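Lirholm Field Pinpointer: four weeks of digging for airplane bits

I've been poking around wartime crash sites for years now, always with the landowner's say-so and always with the right paperwork in my bag, and for most of that time I've owned the same battered old probe. It died in September (the switch went, then the tip cracked) so I treated myself to the Lirholm. A few people in our little aviation history group have asked whether it's any good, so I'm writing it all down in one place.

If you've never used one, a pinpointer is the short handheld thing you stick in the hole after your big detector has told you there's metal down there somewhere. On crash sites you really want one. The ground is full of tiny scraps of aluminum, rivets, bits of skin folded up like candy wrappers, and without a pinpointer you can spend half an hour sifting one bucket of clay.

First outing was the peat above Iditcombe, where a training plane went in during the winter of 1943. Esko Pelkonen has been mapping that site on and off for ages and he let me tag along with the new toy. Switching it on is one long press, and it buzzes and beeps together. You can turn the beep off, and please do if you're working next to other people, because it's a nasty shrill little noise! The buzz is strong enough to feel through thick gloves.

Range is decent. A rivet on its own shows up when the tip is almost touching it, same as my old one. Anything the size of a playing card comes through from a good bit farther off, and a chunk of engine cowling had it screaming before I'd even gotten down on my knees. What I like most is how the buzz ramps up smoothly. My old probe was either on or off, and you'd end up stabbing at the dirt like you were checking a cake.

Now for the bad stuff. The holster is junk. It's stiff, the clip is on the wrong side if you're left-handed, and mine popped off my belt twice on the first day. Carys Dafis has the same one and she's just tied hers on with bootlace. I ended up buying a Kaczmarczyk holster, and it holds the thing like it was made for it.

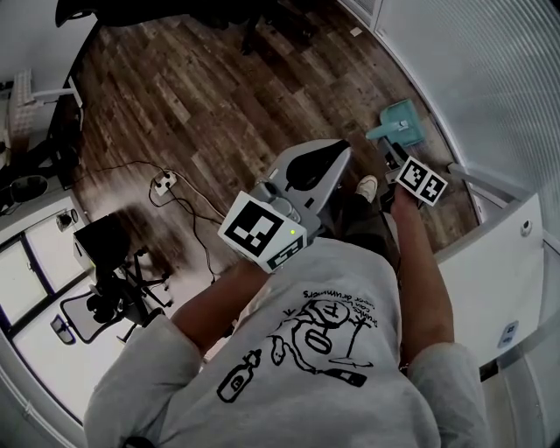 The drummer shirt, seen from above.

Battery life is where I was most curious, because the box says 30 hours and I never believe a box. I kept a log in my site notebook and got through three full weekends and a couple of evenings on the first battery before it started giving me the low warning. I'm happy with that. The battery cover needs a coin to open, though, and the slot is shallow, so with cold muddy fingers it's a pain. Change it in the car.

It also coped fine with mineralized ground, which I was worried about. Chin-lung Huang took it down to the old dispersal area at Prillby, where the soil is full of clinker and burned stuff from when they cleared the airfield, and his own pinpointer chattered nonstop the whole morning. The Lirholm needed one retune (hold the tip to the ground, tap the button) and then behaved itself. He found a data plate down there, with 2347 stamped on it and the rest too corroded to read. If that number means anything to anyone, leave me a comment, we'd love to know what it came off.

A few odds and ends. The little light at the tip is bright and useful in a deep hole. The casing is orange, so you won't lose it in the heather. The lanyard loop is a bit thin and I can see it snapping one day. The manual is a single folded sheet and you'll read all of it in the time it takes to boil a kettle.

Would I buy it again? Yep. It isn't cheap, and Ilari Tuominen keeps telling me his bargain one does the same job, but I've used his and it falses every time you bump it on a stone. I'd give the Lirholm 4 out of 5, and the missing point is all holster.

One last thing for anybody new to this: in lots of places a military crash site is protected by law and you need a license before you so much as lift the turf. Check first, ask the farmer, and if you turn up anything that looks like ammunition, leave it where it is and make the call.

Next month I'm hoping to try it on the beach, so I'll add a note on how it does in wet salt sand.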